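The owner of the Plerlow repair shop has been mending knitwear for other people long enough to have opinions about it. We spoke at the back counter in April, before opening, while the first orders of the day were being sorted.

The shop takes in 300 pieces in a busy month. Most are sweaters, and most have gone at the elbow or the cuff.

"People bring them in too late," the owner said. "A thin spot takes me a few minutes. A hole takes an afternoon, and then they don't like the bill."

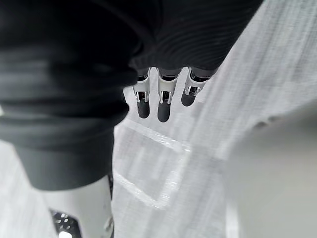

*Dark fabric with a ribbed section.*

Dark colors are the hardest to work on. Black and charcoal yarns come in more shades than customers expect, and a match that looks fine under the lamp can look wrong outside. The owner buys from a small mill called Aaltonen and keeps 6 shades of near-black on the shelf.

"I check every one at the front door. If it's raining, I wait."

Ribbing is another matter. It has to stretch and come back, so a plain darn won't do. The shop picks up the stitches on both sides and knits the gap closed, following the old pattern. I asked how long that takes to learn.

"I did 100 cuffs before I charged full price for one."

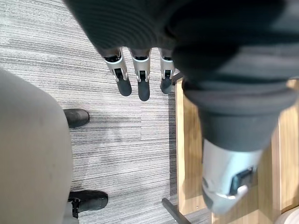

Customers at the Nerkunano branch, which opened last fall, don't all agree with the pricing. One told me she had paid more for a repaired sleeve than for the sweater itself, and that she would do it again, but only for wool.

The owner didn't argue with that. Acrylic gets turned away if the damage is large. So does anything that has been washed hot and felted.

"I can't knit into felt. I can patch it, and I'll say so. Some people want the patch."

Plans for the year are modest: a second worktable and shorter waits in winter. The table will cost 2,000 dollars with the lamp.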